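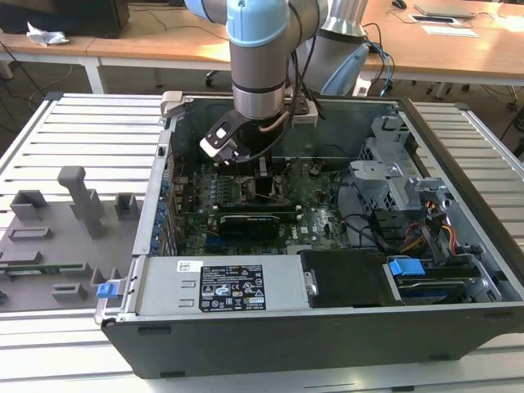 Fig. 1. Desktop tower on its side, side panel removed.

Course: Hardware Maintenance, Unit 4
Notes by Mieczysław Brzozowska

Reading the inside of a tower case

Before you take anything out of a case, learn to name what you see. In Fig. 1 start from the motherboard, the large dark green board. The small parts with blue tops are capacitors. Look at the tops of them in every old machine: they should be flat. A swollen top means the board goes to the second shelf, not back to the user.

The black card with the silver edge is an expansion card. Cards are held at the back of the case, and in this model the row of blue latches belongs to the expansion slots. In other cases you will find screws – keep them in the tray with your name.

The power supply is the silver box with the black label. Please never open it, also when it is unplugged. Yellow, red and orange wires carry 12, 5 and 3.3 volts in the usual ATX colors.

The drives sit by the silver metal cage. Blue plastic in this case generally marks a part which you move by hand, for example the drive handle.

For the practical
Unplug the power cord and hold the power button for 9 seconds. Wear the wrist strap. Draw the cable routes on paper before you disconnect the first one.

Bring your drawing to the April session. Groups are with Kirsty Greenwood or Malcolm Dunmore – the list is on the lab door.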